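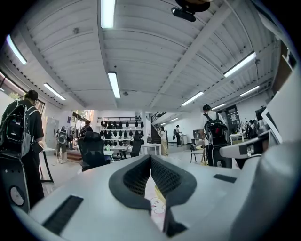
The back wall at Pliltside: caps and hats on the white shelf, stairs to the right.

Furnishing one big room: frequently asked questions

Most advice about large open rooms is written by people who sell something to put in them. We at Prurnico sell a little of that too, so read us with the same suspicion. These are the questions we get most, with the answers we'd give a friend. Last updated March 2019.

Do I need to divide the room into zones?

Probably less than you've been told. "Zoning" usually means buying a rug and a screen and then walking around both of them for years. Put the table where you want to eat, put the desk chairs where you want to work, and see what people do for a month. If they keep dragging a chair to the same spot, you have your zone and it cost you nothing.

A low platform can mark off a corner, and it's handy to sit on while you tie a shoe. It's also something to trip over. We'd keep one hard against a wall, or beside a clothes rack where people slow down anyway.

Is an open hat shelf a good idea, or does it only look good in catalogues?

I was against these. Natalia Contreras, who looks after our shelving orders, talked me round, though only part of the way. Caps do well on open tiers because you can see which one you're after, and a cap you can't see is a cap you won't wear. Black caps on a white shelf look tidy with very little effort.

Dust is the catch. Black shows every speck of it, and no shelf maker I've met will bring that up. If you aren't the sort to go over them with a clothes brush, get a cupboard. And skip the top tier if you need a step stool to reach it – things go up there in July and stay.

How much room should I leave between furniture?

We tell people 600 mm as a bare minimum for one person to squeeze past a table. That's a minimum for somebody with empty hands. Anyone with a backpack on needs a good deal more, and they won't take it off first, whatever the sign says. Leave the foot of a staircase completely clear. I'd be wary of any floor plan that shows a plant there.

Will more lights fix a gloomy room?

Sometimes. A lot of people buy brighter fittings when the ones they have are pointed at the wrong thing, or are just filthy. Clean them first. Then look at the ceiling: a white one bounces light back down, and a dark one swallows it no matter what you spend. Vicente Durán did a quote for us last year on a set of Candeo tubes and, to his credit, told us to wash the existing ones and ring him back if we still weren't happy. We never rang. 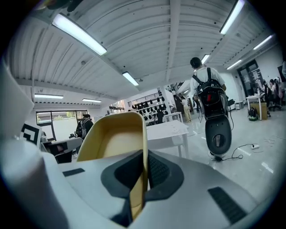 Glare is the other half of it. A glossy pale floor hands all that light back to you from underneath, and if you're at a screen all day you'll know about it by mid-afternoon. You can turn the desk, or put up with it. Anti-glare mats were suggested to us at 148 dollars apiece and I've yet to hear from anyone who noticed a difference.

Is polished concrete as easy to live with as they claim?

Easy to sweep, yes. Wheeled chairs roll on it beautifully, including when you'd like them to stay put. It's hard on dropped glasses and hard on feet, so wear proper shoes. The claim that it "never marks" is rubbish. Wipe up oil and anything acidic as soon as it lands, and if you've had it resealed, keep the furniture off for the full 36 hours even when the installer shrugs and says overnight will do.

Should I put a cloth on a table that gets used for everything?

I'd say yes, with grumbling. A gingham cloth makes a plain square table look like somewhere to have lunch, and a pink one with little cartoon faces on it is cheerful in a big grey room. Colour helps when the floor has none. But cloths slide, particularly when something is dragged across them, and a patterned one hides crumbs so well that you'll think you've cleaned up when you haven't.

What about a tray?

A tray earns its keep if you carry more than one thing at a time. Otherwise it's another object living on the table. Choose a plain rectangular one in a colour that stands out from the cloth; mustard yellow on pink is hardly subtle, and you'll find it again. When you clear up, take the plate and the glass off before you lift the tray by its edge. Angeliki Balaskas in our office swears she can tilt a loaded one safely, and we've stopped replacing her glasses.

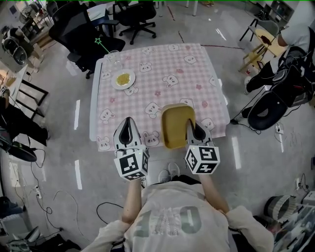

Are office chairs all right at a dining table?

They're comfortable, and if you already own them I wouldn't rush out for six matching dining chairs because a magazine said so. Check that the arms go under the tabletop. If they don't, the chairs will sit out in the walkway forever. Mesh backs are easy to wipe, less so once rice gets into them.

Is a small round side table worth having?

One, perhaps. It gives you somewhere to put things down when the main table is busy. Two or more and you've simply spread the mess out. Light wood on black metal legs goes with most things, which is the reason every shop stocks it. Give it a push before you pay – some of the ones we were sent wobbled straight out of the box, and went straight back in.

Can you come and look at my room?

We can, and Consuelo Marulanda books the visits. Send her a photo and the measurements first, with the furniture left where it normally sits. There's a fair chance she'll write back and tell you to move the table.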